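Skorkport Home & Table Forum > Kitchen > Serving and Storage
Thread: Square cups. Does anybody really like drinking out of these?

rami_moussa
April 26, 2026
My sister Hiba wants to replace all our mugs with a set of small square cups. Cream outside, tan inside. The shop in Imbridge told her they "stack better, store better and never tip." I don't buy any of it. A round mug has worked fine for me my whole life. Has anyone lived with square ones for more than a month?

marwank
Lived with four of them for two years. The storing part is true if your shelf is straight. They line up side by side and you don't lose the gaps you get with round ones. The drinking part is where it falls apart. You either drink from the corner, and then it pours like a jug, or you drink from the flat side and it dribbles out at both ends of your mouth.

Margarida M.
Oh please. You drink from the corner and you tip it slowly. It takes a day to get used to. Mine have rounded corners and I have never had coffee on my shirt because of one.

marwank
Never? Not one time?

Margarida M.
Not because of the cup.

elie_n
I'm with Rami on the shop talk. "Never tip" is a sales line. Any cup tips if you catch it with a sleeve. What matters is how wide the bottom is compared to how tall the thing is, and a square cup can be narrow at the base just like a round one. Ask Hiba to measure the bottom before she pays for anything.

Also, the light inside color shows tea stains. Mine were a pale tan inside and by December they had a brown ring I could not get out with baking soda. I tried twice.

rami_moussa
She says she'd use them for pencils and toothbrushes too, so they would "earn their space." That sounds to me like someone who already knows they're bad for coffee.

Margarida M.
Or like someone who wants a cup that does two jobs. I keep one by the stove for skewers and it's great.

elie_n
Until you put one long skewer in a short cup and the whole thing leans. I'd want to see that before I believed it.

Hiba M
Hi, I'm the sister. Rami told me I was being discussed. For the record I said they MIGHT tip less, and I said the pencils were a bonus. This is the size and color I mean, so at least we're all arguing about the same cup. 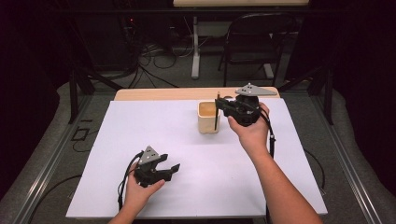
Small square cup, cream with the tan inside, on the white board.

marwank
OK, that's smaller than I had in my head. I was thinking of a proper mug. I wouldn't want my morning coffee in that, I'd be getting up for refills until lunch.

elie_n
Nice color, I'll give you that. I still can't judge the base from up there. What does it measure across the bottom? And is it ceramic or something else? The shop should be able to tell you, and if they can't, I'd walk out.

Hiba M
I didn't ask what it's made of. I will.

Margarida M.
I like it. Plain, no logo shouting at you that I can see. Marwan, some of us drink small coffees.

rami_moussa
So now it's too small for coffee and it stains. Tell me again why we need eight.

Hiba M
Because we have seven mugs and they are all different and two are chipped, Rami.

marwank
That's a reason to throw out two mugs. I don't see how it gets you to square ones.

elie_n
Buy one. Drink from it for a week, leave tea in it overnight, put it through the dishwasher. If you still like it, get the rest. Sleiman in Imbridge used to sell singles, though I haven't been in for a while and the stock changes. I wouldn't order a full set from Nusness without holding one first, the photos on their site make everything look bigger than it is.

Margarida M.
Agree on buying one first. Don't agree that she'll hate it.

Hiba M
Fine. One. Rami gets the first coffee out of it.

rami_moussa
From the flat side or the corner?

Margarida M.
Corner. Slowly.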